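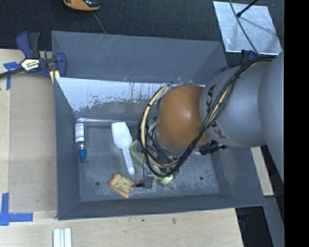
Kirsty thinks the Vesmont glue has gone off in the tin and that we should bin it and start again. She said so twice this morning and again over lunch, and she may be right, but I'd want to see it fail on a clean board before I throw away a tin that cost what that one did.

Wednesday, May 31, 2023

Peel tests on the book cloth, second go. Same boards as last week, same cloth (the dark green Bukhari, cut along the grain this time and marked on the back in pencil). Strips 40 mm wide, 200 mm long, glued at one end and left under the press overnight.

The Mukell paste held. On all the strips the cloth tore before the joint let go, so I can't say how strong the joint is, only that it's stronger than the cloth. Hrvoje wants to write that up as a pass. I'd write it up as a test that didn't measure what we wanted. We need a tougher cloth or a narrower glue line, and I've asked him to try the second one first.

The Vesmont strips were all over the place. Two came away cleanly with hardly any pull, leaving a shiny skin on the board. The rest were decent. If the tin had gone off I'd expect the lot to be poor, so my money is on the brushing. Those two were the last ones done, and by then the glue on the board had been sitting open while Rafia hunted for the bone folder. She says it was a minute. It was longer than a minute.

The data sheet says the open time is ten minutes "in normal conditions". Normal where? It was warm in here with the windows shut, and the boards were bone dry. I don't trust that number and I don't think we should plan the Prumatbridge job around it.

That job is over 600 cases, by the way, and they still haven't told us whether the corners are square or rounded. Hina has emailed again. If they're rounded then half of this is beside the point, as the turn-ins will be pleated and the glue will be thicker there whatever we do.

Also tried sanding the boards first, 3 strips only. Looked better. Three strips is nothing, and I had already made up my mind that it would help, so someone else should do the pulling next time without being told which is which.

The spring balance sticks at the low end. Tapping it frees it, but then the reading jumps, so I've crossed out everything from the first page and kept the rest — grudgingly.

To do in June:
Fresh tin of Vesmont, run next to the old one on the same boards
Time the open glue with a proper clock
Narrow glue line for the Mukell
Get the balance checked or borrow one

Comments

Kausar Hashmi: Was the cloth washed? Some of the Bukhari rolls have a filler on the back that soaks up paste.

Hrvoje Mladenović: Not washed. I still say the Mukell passed.

Rafia Bangash: Two minutes at most. The folder was under the press boards.

Kausar Hashmi: Then try one strip of it washed, please, before you blame the glue or the brush.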